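I finally got over to the open day at Akau, the robotics workshop out in Natunville, after promising myself two years in a row that I'd go and then finding something else to do. It's a 40 minute drive from us and I left late, so of course I missed the welcome talk. A neighbor told me afterward it was mostly thank-yous, so I don't feel too bad.

They take you around in groups of up to 8, which I liked a lot. You can stand close, you can ask your silly questions, and if you're short like me you aren't looking at the back of somebody's jacket the whole time. Our group started in the Chaimongkol room, where they keep the older arms, and I could have stayed there all morning. One of them has been stacking the same blocks for so long that the paint has rubbed off the corners.

But the hands were what I had come for! I had seen clips online, and I suppose I was expecting something clanky and a bit menacing. These are smooth and pale, with little blue lights at the fingertips, and when the fingers curl they do it one after the other, the way mine do when I pick up a mug without thinking about it. The job that morning was to pick up a toy banana from a wooden table and put it down again. 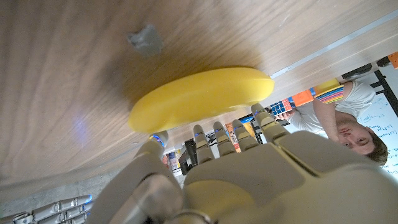 I asked the young woman running our session why they bother with fruit, and she said a curved thing is a good test of whether the fingers are sharing the work or leaving it all to the thumb. I have been watching my own thumb ever since (it does far more than its share, especially with jars). She also told us they had planned 50 tries before lunch and were behind, partly because visitors like me kept asking things. She was very nice about it.

I watched a fair number of those tries. Some were lovely, and a couple ended with the banana on the floor, which got a bigger cheer from the children than any of the good ones.

We finished with coffee at Hostia, the little place across the parking lot - the almond cake is dry but the coffee is strong and they let you sit. I wrote most of this on the back of the program while I was there. The next open day is in May, and I've already asked my sister to come with me.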